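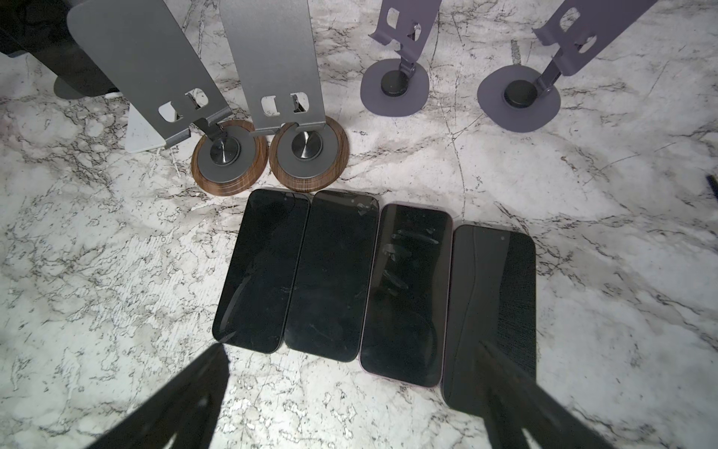 Phones and stands on the marble bench, gripper at the ready. Photo: Norix

NORIX PUBLISHES HOUSE RULES FOR ROBOTS THAT HANDLE OTHER PEOPLE'S PHONES

Free 24-page guide covers gripping, placing, stopping and the awkward matter of who pays for the glass

Friday, May 30, 2025 – Norix, which tests and integrates small robot arms for repair benches and returns counters, today released the Rorudar Practice Guide, a set of working rules for robots that pick up, move and put down consumer electronics. It runs to 24 pages. An earlier draft ran to 300, and the company would like to thank everyone who said they had read it.

The guide is meant for shops and light-industrial sites where an arm works within reach of people and the goods belong to a customer. General machine safety rules already deal with keeping fingers out of the machinery. They have less to say about a phone lying face up on polished stone with a gripper coming down on either side of it.

"A phone is a flat, slippery, expensive thing that looks like a black rectangle to the camera and like a family photo album to its owner," said Ilaria Marchetti, head of practice at Norix. "We wanted rules a bench operator could follow before the first coffee. Some of them are embarrassingly plain. We wrote them down after finding out how many sites didn't follow them, ours included."

What the guide asks for

Grip by the edges. Fingers should close on the frame of a phone and keep off the glass. Where the gap between two phones is narrower than a fingertip, the arm must separate them with an approved nudge or call a person. The guide defines "approved nudge" over a page and a half, which the authors concede is a lot of nudge.

Treat reflections as suspects. Dark screens and glossy benchtops produce bright lines that vision software may take for an edge. Sites must test under the lighting they really use, including the window someone opens the blinds on at four in the afternoon.

Log marks before touching. Smudges, scuffs and scratches are to be recorded before the first grip. Arguments about who put them there are then expected to be shorter.

Know your stand. Hinged phone stands may move when loaded, and a stand that was upright for the last phone may be leaning for the next. The arm must check the angle of the plate every time and must let go only after the phone's weight is resting on it.

Stop means stop. A stopped arm holds its grip and stays where it is. It does not "just finish this one." Restarting takes a person at the bench, looking at the bench.

One name per shift. Every arm has a named human responsible for it, written on a card in letters that can be read from the door. "The team" is not a name.

How the rules were tested

Norix ran the guide through 1505 pick-and-place attempts on mixed phones and stands at its own benches and at the returns center of Drerex, a refurbisher that agreed to take part on the condition that its break room be left out of the report. Of those attempts, 873 used layouts set out by Drerex staff, who were told to arrange things the way they would on a bad day and took to the job with real feeling.

"My crew had opinions about the robot before this, and most of them weren't printable," said Rigoberto Trujillo, bench supervisor at Drerex. "Now there's a rule that says I can hit stop and not fill out a form explaining my feelings. The form about the phone, I still have to fill out."

The section on wording for operator cards was prepared with Zoëga, a technical writing studio, which removed the phrase "end effector" from every page but one. It survives in the glossary, under "gripper, see."

Availability

The Rorudar Practice Guide is free to download and may be copied, printed and pinned up without permission. It is voluntary and carries no certificate, sticker or badge. Norix has been asked about a badge and is not making one.

Comments from sites using the guide are open until September, and a revised edition will follow. Comments proposing a return to the longer draft will be read in the order received, by its author.

Press contact: Ilaria Marchetti, Norix Practice Office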